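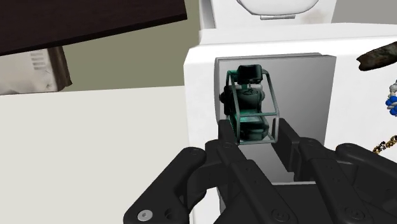

4. Working alongside the Trena handling cell

Read this section before your first shift with the cell. It covers what the gripper does now and what stays with the bench operator.

4.1 Starting a shift

1. Sign in at the panel. The cell will not move until an operator is signed in.
2. Open the part list and confirm the grip width for each item. Caged or framed parts need their own entry – do not reuse the entry for a plain block.
3. Run the first pick at 30 percent speed and watch both finger pads.
4. If the part tilts, press Hold and correct the entry.
5. Release the cell to full speed.

Note: Operators no longer lift parts by hand between stations. Inspection, rework and the final sign-off are still yours.

CAUTION: Keep hands away from the finger links. After Hold, wait 5 seconds before reaching in.

4.2 Job changes

Bench operators who move to cell duty complete 18 hours of training with Hala Zoubi. Breaks do not change. Report error 305 to the shift lead and do not clear it yourself.

Comments (2)

Yaw Boateng: Does step 3 apply after lunch too, or only at sign-in?

Abena Agbeko: Every sign-in, so yes if you signed out. My wrists are glad about the lifting.

Shares: 5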